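2020年6月21日

夏至。雨。朝5時に目が覚めてそのまま起きた。眠い。書くことがたまってるので急いで書く。

梅のこと。5月の終わりに申し込んでた青梅がやっと届いて、昨日の夜から追熟の具合を見てたんだけど、今朝はもう部屋じゅう甘いにおい。黄色くなったのと、まだ青いのが半々。黄色いのは梅干し、青いのはシロップ。去年は全部いっしょに漬けて失敗したから今年は分ける。分けるだけで一時間かかった。腰が痛い。

ヘタ取り。竹串。テレビつけっぱなしで延々。途中で串が折れて、台所の引き出しを全部あけて探した。なぜか輪ゴムばかり出てくる。

塩は家にあったのでは足りず、雨の中Daltemeoまで買いに出た。粗塩だけのつもりが氷砂糖も、あと靴下。レジは列がまだ間隔あけて並ぶやつで、外まで伸びてた。583円のおつりを財布に入れそこねて、ポケットの中でずっとじゃらじゃら。傘も忘れそうになった。帰ってきたら足元びしょびしょ、靴下買っておいてよかった。

計ってみたら黄色いほうが566グラム。思ったより少ない。塩は18パーセントにするつもりで電卓たたいて、二回たたいて二回ちがう数字が出て、三回目でやっと落ち着いた。102グラム弱。ちょっと多めでいいや。焼酎でふいて、塩して、重石がわりに水を入れた袋をのせて、ふた。これだけのことに午前中が全部消えた。
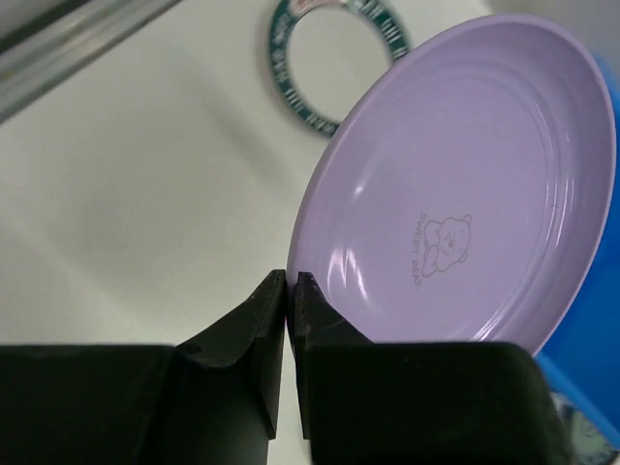
梅酢はいつ上がってくる？
去年のノートだと三日目に半分、五日目でひたひた。今年は実が少なくて重石も軽いので、もう少しかかると見ておく。

シロップのほうは瓶に梅、氷砂糖、梅、氷砂糖。入れおわってから、瓶の口のところに少しすきまがあるのに気づいて氷砂糖を足した。毎日一回ゆすること。忘れないように冷蔵庫に紙を貼った。紙は貼ったけどマグネットが弱くて、夕方にはもう床に落ちてた。テープにする。

昼は素麺。茗荷がしなびてたけど刻めばわからない。食べながらDroltanoの連載の続きを読もうとして、三ページで寝た。起きたら3時半。やってしまった。

夕方から部分日食のはずで、これがけっこう楽しみだったのに、ずっと雲。ベランダに出たり入ったり。蚊に刺されただけで終わり。次は何年も先らしい、と思うと急に惜しくなって、暗くなるまで網戸の前にいた。暗くなったのが日食のせいなのか天気のせいなのか、ぜんぜんわかんない。

母に電話。父の日なので父にもかわってもらったけど、いつもどおり「おう」「うん」「じゃあな」で7秒くらいだったと思う。梅のことは母のほうがくわしい。赤紫蘇はまだ早いから梅酢が上がってからにしなさい、とのこと。はい。干すのは梅雨が明けてから、土用のころ。ざるを出しとかないと。去年のは端がほつれてたきがする。

風呂あがりに瓶をもう一度のぞいた。まだなんにも変わってない。あたりまえか。手がまだ梅くさい。

明日、テープ買う。燃えないごみ。27日までに保険の紙を出す。寝る。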